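Learn > Materials > Wood

Topics Metals Glass Wood Paper Quiz sheets Search

Why Wood Has Grain

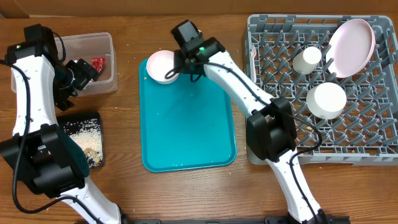

Wood comes from the trunk and branches of trees. A tree trunk grows in two directions. It gets taller at the tips of its branches, and it gets wider just underneath the bark. The lines called grain come from the way the trunk gets wider.

Under the bark is a very thin layer of living cells called the cambium. Cells are the tiny units that living things are made of. The cambium makes new wood on its inner side and new bark on its outer side. Old wood is never replaced. It stays where it is and the new wood is added round it.

Spring wood and summer wood

In places with a cold winter, the cambium starts work in spring. The cells it makes then are wide with thin walls, and they carry a lot of water up to the new leaves. Later in the year the cells are narrower and have thicker walls. This later wood is usually darker and harder. In winter growth stops.

One pale band and one dark band together make one growth ring. A stump with 40 rings came from a trunk that was 40 years old at the height where it was cut. A slice taken higher up the same tree has fewer rings, as that part of the trunk is younger.

Rings are not all the same width. A dry year often leaves a narrow ring. A tree shaded by its neighbours may have 20 narrow rings in a row, followed by wide ones after a neighbour falls.

From rings to lines

If a trunk is cut straight across, the rings look like circles. If it is sawn lengthways into boards, the same rings show as lines. A board cut near the outside of the trunk often has curved shapes like tall arches. A board cut through the centre has lines that are nearly straight.

A knot is the place where a branch joined the trunk. The grain bends round it.

Splitting and swelling

Most wood cells are long and point up the trunk, like a bundle of drinking straws. Wood splits easily between the straws and is hard to break across them. When wood takes in water it swells mostly in width and hardly at all in length. A wide tabletop therefore needs a little room to move where it is fixed to its frame.

Words to know: cambium, cell, growth ring, knot.

Text by Algirdas Lill | Contact | © Vivwood Learning | Back to top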